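Acta de la reunión de la asociación de juegos de mesa Coltell, marzo

Asisten: Anastasia Tsolakis (preside), Yetunde Haruna, Lies Van Loon, Weidong Yu y Orestis Margaritis, que toma nota. Se abre la sesión a las 18:40 y se aprueba el acta anterior sin cambios.

**1. Jornadas de primavera**

Yetunde trae noticias estupendas: la sala grande de Murard es nuestra todo el fin de semana, ¡y con la cocina incluida! El alquiler queda en 515 euros. Se acuerda montar ocho mesas de partida libre y dejar el fondo para el torneo de Gilov, que el año pasado se nos quedó pequeño. Lies se ofrece a arbitrar y todos aplaudimos (literalmente).

**2. Cuentas**

El saldo es de 2931 euros, el mejor que recordamos a estas alturas del curso. Anastasia propone gastar hasta 1561 en renovar la ludoteca, sobre todo juegos cooperativos y algo para los más pequeños. Weidong pide que entre también la ampliación de Ďurica, agotada desde hace meses y por fin reeditada. Aprobado por unanimidad, con mucho entusiasmo. 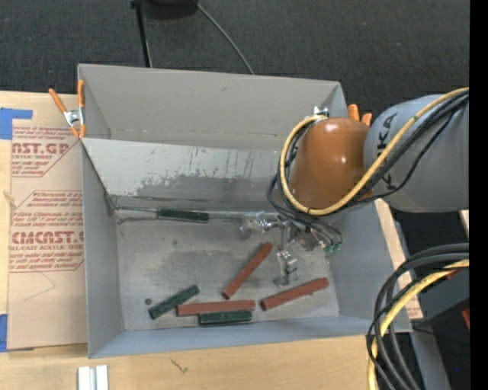 *Bloques rojos y verdes en la bandeja gris.*

**3. Rincón infantil**

Larga y muy buena conversación. Lies quiere juegos de construir y apilar, sin reglas escritas, para que puedan sentarse también las familias que vienen por primera vez. Orestis prefiere turnos cortos con alguien de la asociación explicando. Se probarán las dos cosas, por la mañana una y por la tarde la otra. Yetunde preparará carteles en castellano y en inglés.

**4. Préstamo de juegos**

Siguen fuera tres cajas desde Navidad. Weidong escribirá a los socios. El plazo pasa a tres semanas, prorrogables si no hay lista de espera.

**5. Ruegos y preguntas**

Anastasia pide ideas para el cartel de las jornadas; ya hay dos bocetos preciosos y se votará por correo. Lies recuerda traer fundas para las cartas.

Se levanta la sesión a las 20:15 y nos quedamos a jugar una partida.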